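From: Corentin Hoarau
To: Zarkik users list
Subject: Re: [zarkik] cloth episodes, how many?

Mireille Pichon wrote:
> We have 131 episodes with cloth and the policy still
> misses the bin. Do we need 3,000 like Gilles?

Hello Mireille,

I don't think so. Our set has 3,302 in total, but only 40 with the pink cloth, and it places well. Change the start position each time — ours was too regular before March.

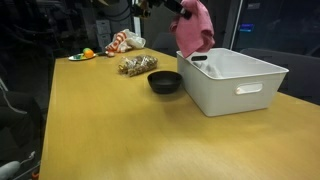

Please also keep the episodes where the grasp is bad. Label them, don't delete them.

Regards,
Corentin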